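Notebook, towel team, Sat 31 July
Resurov student project, bench two. Written up by me, corrections in the margin welcome if legible.
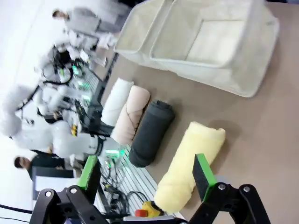

Got in at nine to find the kettle already on and the arm already faulted. Arne Heitmann had been at it since eight and swore he'd only powered it up. Log says joint four over-torque during homing, which is what it says when somebody leaves a chair against the elbow. Chair moved, fault cleared, no names recorded.

Job for the day: rolled towels into the fabric bin, one at a time, any order, no human hands between start and stop. That's the December task as it's written on the rules sheet, apart from the bit about the time limit, which we are ignoring until we can do it at all.

Towel set is the mixed one: white, pink, charcoal, yellow. We went to rolls last week after the folded stack beat us. A folded towel picked up by one corner stops being a folded towel, and the rules want them arriving in the same state they left. Rolls at least have a middle to aim for. They also have a habit of coming undone, so we've swapped one problem for its cousin.

Gripper
Green pads are still on. Ruppert pads, second set, foam edging. First set went shiny after a fortnight and dropped everything with great confidence. Pad wear is now Arne's department and he has a tally sheet, which he fills in with a pencil on a string like a bank.

Opening width is the thing to watch. The yellow roll is the fattest of the lot and needs the fingers nearly fully open before descent. If the approach is even slightly crooked, one finger lands on top of the towel and presses it into the table. The force reading goes up, the controller decides it has found something solid, and it closes on a pinch of fluff. Did this three times before morning tea. On the third the arm lifted its pinch of fluff to bin height, moved across, released it and reported success.

Changed the success check after that. It used to ask whether the fingers had closed to less than full width. Now it asks whether they've stopped between two limits, set per towel. Crude, but it has stopped congratulating itself.

Calibration
Wrist camera had drifted again. Farnelar's calibration routine wants the printed board flat and ours has a curl in it from living behind the radiator. Taped it to an offcut of Dekwood shelf, reran, residual came down enough that I stopped looking at it. Someone please leave the board on the shelf. If you need the shelf, get another shelf.

Camera is still mounted a quarter turn round from where anyone sensible would put it, and the rotation is handled in software. I know. It was handled in software twice between Tuesday and Thursday, which is why the arm went looking for towels on the floor. There is now a comment in the config in capitals.

Runs
Did the demonstration episodes first, then let the policy have a go with what it learned from them. Training set stands at 508 episodes after throwing out the ones where somebody talked the operator through it and the operator did the opposite. Would like 671, which is the number the other bench has, and I admit that's the only reason I'd like it.

Batch A, rolls evenly spaced, all square to the table edge. Fine. Dull, even. White went in first time on most runs, charcoal every time. The charcoal one is tightly wound and behaves like a proper object. If the competition were four charcoal towels we could all go home.

Batch B, rolls pushed up side by side with the big one at an angle. Much worse. The policy likes to go straight down, and with the yellow lying crooked there isn't a straight down that doesn't clip something. Best runs were the ones where it took yellow first and made itself some room. Worst were the ones where it went for pink first, caught the edge of its neighbour and brought the pair up together. They parted company over the bin rim. One in, one out, which under the rules counts as one, and under Arne's scoring counts as a disgrace.

Batch C, same as B but with the bin moved nearer. Idea was less travel, less time for things to unroll. Result was that the forearm came near enough to the rim to trip the soft limit on about half the approaches. Put the bin back at the far end. We do not need to try this again, and I'm writing it here so that we don't try it again.

Total for the day was 12 clean full clears, all four in the bin and still rolled. Arne counted one more but that involved a towel that was only rolled from a certain angle.

Things that went wrong that weren't the robot's fault
Pink unrolled itself on the table between runs with no one near it. Re-rolled it tighter. New rule: roll from the short end, firmly, loose edge underneath. We've all been rolling them our own way and the policy has been learning our personalities.

The cables. There's a nest of them on the rack and I had to trace one by wiggling it and asking people to shout. Labels are in the drawer. They have been in the drawer all term.

E-stop checked before first run and after lunch, both good. Whoever does the opening check on Monday, press it properly, don't just look at it fondly.

Lint. The pads collect it and by mid-afternoon the grip was noticeably worse on the pale towels. Wiped with a damp cloth, let them dry, grip came back. I've asked for a wipe every 20 runs. Arne wants it added to the tally sheet, so there will be a second column and possibly a second pencil.

To do
Per-towel width limits into the config file, out of my head.
More demos of the crooked yellow case, at least a morning's worth, different operators.
Try a slight tilt on approach so the fingers go in along the roll. Arne thinks this will fix everything. I think it'll fix yellow and break white, and there's a coffee riding on it.
Spare pads: one set left. Order before we need them, for a change.
Wash the towels. They go in together at our peril, the charcoal one has never been tested for colour.

Packed up at half four. Arm parked, power off at the wall, chair nowhere near the elbow.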